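Anyone else's laundry going over to the folding machines?

emese_v
Hello all, long-time reader and very occasional poster, so bear with me. I've been with Comulwood for 14 years, first on the ironing floor and now on the home round, where we go into people's houses and do the sorting and folding for them. Management have signed up with Flalo to have a folding machine taught by us, so we now do part of our shifts with a yellow-fingered gripper in each hand instead of our own ten fingers. I went in grumbling, I'll admit!

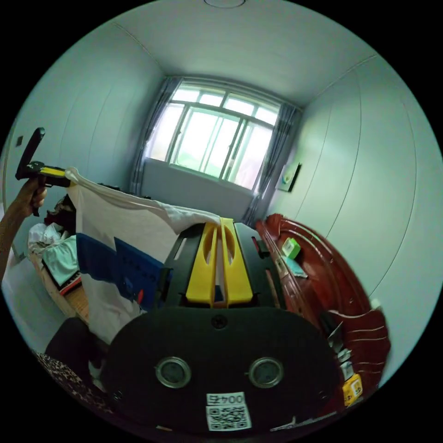

What surprised me was how much of my job I'd never had to put into words. When you've folded for years your hands just go off and do it while you think about tea, and then along comes a trainer wanting to know why you took hold there and not further along. Lifting a piece by one corner, like the white one with the blue band, and letting the rest hang down towards the other gripper is something I'd have done without thinking. With the tools I have to decide it every time, and by Wednesday my head is more tired than my back. I'm not sure yet if that's better or worse, but my back is certainly voting for it.

ngo_press
Nam-gil here, on the Ferraro contract, hotel sheets mostly. Lovely post Emese, but I'd be careful. We were told our machine was there to help as well, and it does help, it's a marvel with flat sheets. Then the evening shift went from a team to one person minding a screen. Nobody was sacked, they were "moved across", but the chat and the biscuits went with them and I do miss it.

trinh_d
I see it a bit differently (sorry Nam-gil, I know we've had this one before!). Sheets are all the same and houses aren't.
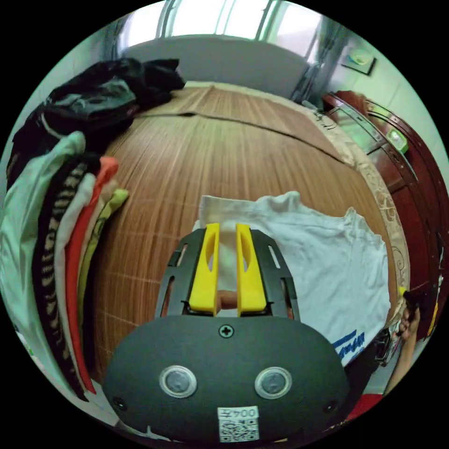
My worry is the pace more than the jobs. A machine learner needs you slow and tidy, and a customer wants you out of the door in 25 minutes, and you can't do both on the same visit. Even a plain white T-shirt takes patience when you're pinching up one little fold of it and the rest is lying there rumpled with the print down at the corner. Then there's the heap of dark things still waiting by the wall. We asked for teaching time to go on the rota as its own job, paid the same, and after a fair bit of toing and froing we got it. Do ask for that, Emese, before it becomes a habit to squeeze it in.

ngo_press
That's a good point and I wish we'd thought of it. I still say get it in writing what happens after the teaching is finished.

maelle_p
Joining in from the office side, so throw things if you like. I do the rotas for Emese's lot and I've pasted in the bit from our noticeboard, as it answers some of this. 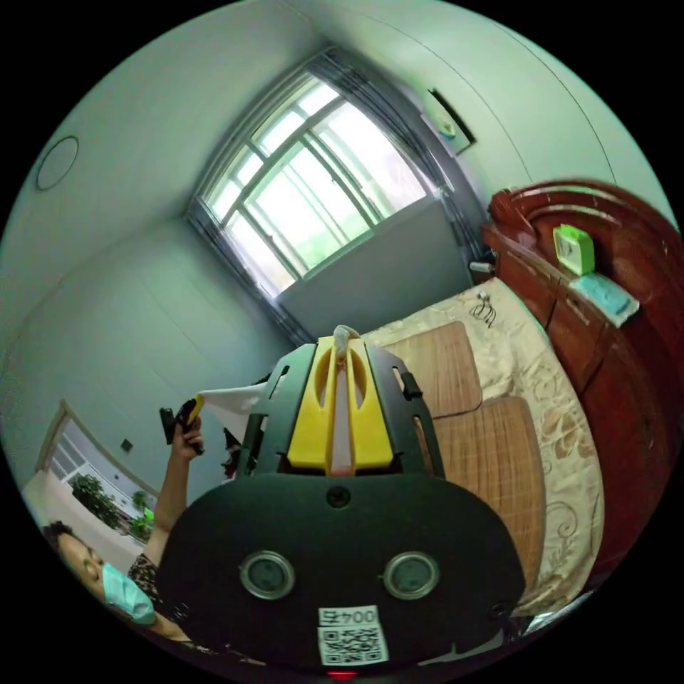 Comulwood Home Round, Folding Team

Teaching sessions are booked separately from customer visits and paid at the usual rate. Please keep your mask on when working in a customer's home, hold the grippers the way you were shown, and stop if your wrists ache. If you would sooner stay on ordinary folding, tell Maëlle and your hours will not change.

maelle_p
The last line took the longest to agree, and Gyu-bin Jeon from the floor deserves the credit for pushing it through. Nam-gil is right that it says nothing about afterwards. I've asked, and I don't have an answer I'd be happy to post.

emese_v
Thank you for being straight about it, Maëlle. I'm going to carry on with the sessions for now, partly out of nosiness and partly for my poor back, but I've put my name on Gyu-bin's letter as well. Trinh, could you message me how you worded the rota request?

trinh_d
Sending it this evening, once the little one's in bed. Change the names at the top, I've left ours in!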